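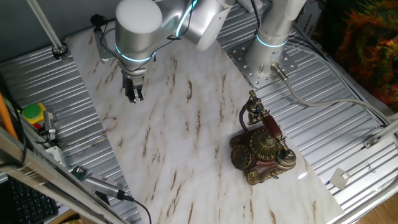

The bench with both arms mounted, marble board and telephone in place

Landeg Shared Workshop – two-arm handling bench
Progress report to the Plidora small grants program, second period (to the end of February)
Prepared by Mulugeta Tesfamariam

1. Summary

The bench is built and both arms run. At the last report we had one arm bolted down and the second still in its crate. Since then the second arm has been mounted and wired, the two have been brought under one controller, and we have started pick and place work with household objects. We are behind on the software for handing an object from one arm to the other, and we ask to move some money between budget lines to deal with that. No extra money is requested.

2. Work done this period

Mounting. Each arm stands on a square perforated plate bolted to the slotted aluminum table. The first set of plates we drilled ourselves and the holes were slightly out, so one arm leaned. We bought plates from Jondero instead and the lean is gone. The slots let us slide a base along and lock it again in a few minutes, and we have done that more often than expected while working out how far apart the arms should stand.

Work surface. Objects sit on a marble-patterned board laid over the table. We tried working on the bare rails in January and small things kept dropping into the grooves. The board fixed that. It is glossy, and the overhead lights show up in it, which upsets the object detection at certain times of day. Blinds have been fitted to the window on the lane side. We may still end up with a matte sheet on top.

Grippers. Both arms now have two-finger parallel grippers. The fingers supplied were too hard for anything with paint or plating on it, so members have been making pads from silicone sheet. The third version is holding up.
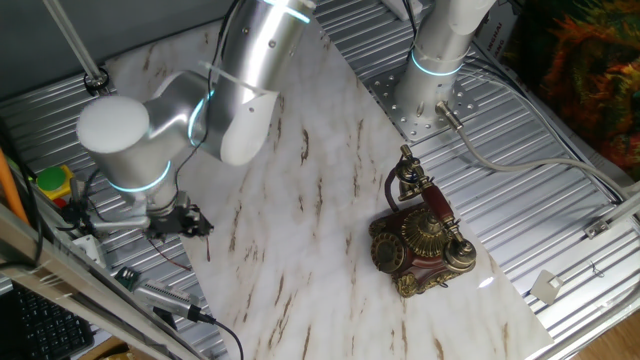

Cabling took longer than any other job. The runs have to leave enough slack for the wrist to turn without leaving so much that a loop catches on the work. We pulled a connector out twice in the first week. The cable is now tied at the joints and left free between them, and the start-up checklist includes moving each arm slowly through its full reach before anything goes on the board. The stop button is at the keyboard end of the bench where the operator stands.

Trials. We logged 365 pick attempts in this period, of which 277 ended with the object lifted and set down where it was meant to go. The target in the agreement was 100 logged attempts, so we are well ahead on volume. The success rate is lower than we would like. Most of the failures were with thin or shiny things, and a good share of those came before the blinds went in.

We have kept to objects people have at home, as agreed. The ornate telephone is useful because the handset and the body call for quite different grips. Eyeglasses have been the hardest. The metal frame is thin, the lenses must not be touched, and the fingers have to come down very close to the board to get hold of anything at all.
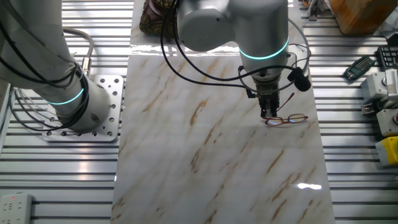

For that kind of work we have slowed the last part of the approach and set a height limit in software so the fingers stop short of the surface. That has cost some speed. Members running the sessions are happy with the trade and so am I.

3. Members and training

Five people can now run the bench without me in the room. The training takes two evenings. The first covers the stop procedure, the checklist and jogging the arms by hand; the second is a supervised session with real objects. The written guide is in the workshop binder and a copy was sent with the January invoices.

4. Problems and delays

The handover work – one arm passing an object to the other – was due to start this period and has not. The controller software from Arkora treats the arms as separate machines, and getting them to share a single set of coordinates has been slow. We have a calibration routine that works, but it has to be repeated each time a base is moved. I would like the base positions settled before we go further, and expect that to happen within a month.

The table also needs tidying. Hand tools and spare parts get left along the edges during sessions, and one hex key set was knocked to the floor by an elbow joint. A shelf beside the bench is on the list.

5. Budget

Spending is within the approved total. The mounting line is over because of the Jondero plates. The travel line has not been touched and is unlikely to be. We ask for approval to move the unused travel money to software and calibration, to pay for outside help with the shared coordinates.

6. Next period

Fix the base positions and recalibrate. Begin handover trials with one simple rigid object. Repeat the eyeglasses trials with the blinds down and compare. Fit the shelf. Train two more members, if the evenings can be found.

Receipts and the trial log are attached separately.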